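Why does adding wrist camera data help if the robot already has an overhead view?

Crisanto Pascual
I'm reading the Prukorance write-up on imitation learning. They trained one policy on an overhead camera and another on overhead plus wrist, with 2191 demonstrations each. The second did far better at picking things up. Surely the overhead camera sees the same table?

Radoslava Havlíček
It sees the same table until the arm gets in the way, usually at the moment you care about. The wrist view keeps the fingers and the surface together right up to contact. Check their evaluation, though: 40 trials per policy, all on one table. I'd want 100 and a second table before I repainted the lab in celebration.

Tatiana Brabec
more cameras = more data = better. simple

Mekdes Seyoum
Not that simple, sadly. We tried it at Forosbridge and the policy learned to ignore the overhead view completely — fine for grasping, hopeless at finding anything to grasp. Hiding one of the 2 views at random during training sorted most of it. Our tabletop runs are all recorded from the wrist now, with the overhead view as backup. 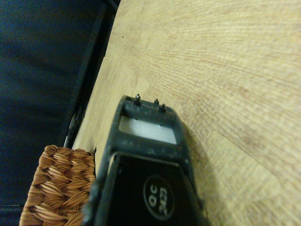

Does the hidden view have to be blanked for a whole demonstration?
Single frames are enough, as long as the overhead view gets its turn at being the only one left.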